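Test the Arm Where the Clutter Is

3/19/18

Print | E-mail | 14 shares | 3 comments

Home-built arms are usually judged on a bare bench with one block and a strip of tape to mark the target. The builder publishes a repeatability figure, the figure is good, and it says very little about use. I would argue that a hobby arm should not be called finished until it has worked on a surface somebody cooks on.

At the Kendstead shared workshop, the bench test for our build, Nallach, took up most of August. It logged 2137 grasps on a gray mat. Nearly all of the tuning effort went into the last two percent of failures, and all of those involved the same block in the same light. Moving to a counter exposed problems the mat had hidden: glare, soft objects, and approach paths with a jar in the way.

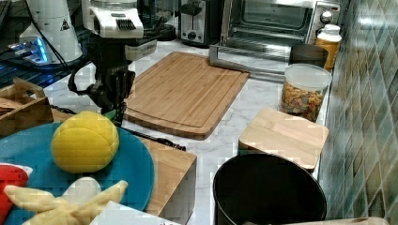

Daher wrote in to the workshop list that a kitchen proves nothing either, as no two are alike and a result that can't be repeated is only an anecdote. The objection is fair as far as it goes. Repeatability matters when a joint or a motor is being compared with another. It matters less when the question is whether the planner can find a way past a toaster to a plate.

Cost is the usual excuse. A cluttered test takes up to 15 minutes to lay out, and the layout has to be recorded if the run is to be of any use later. We keep five layouts on file and rotate them. Fingertips are the cheapest part to change and should be changed first – a softer tip fixed more of our failed grasps than two rewrites of the controller did.

Builders should publish both numbers, bench and counter, side by side. The second will be worse. It is the one I would read before copying a design.

Comments (3)

Florkasel
Agree on fingertips. What hardness did you settle on?

Daher
Still want to see the layouts posted, with measurements.

benchrat
Marble is awful for depth sensing. Try it at night with one lamp.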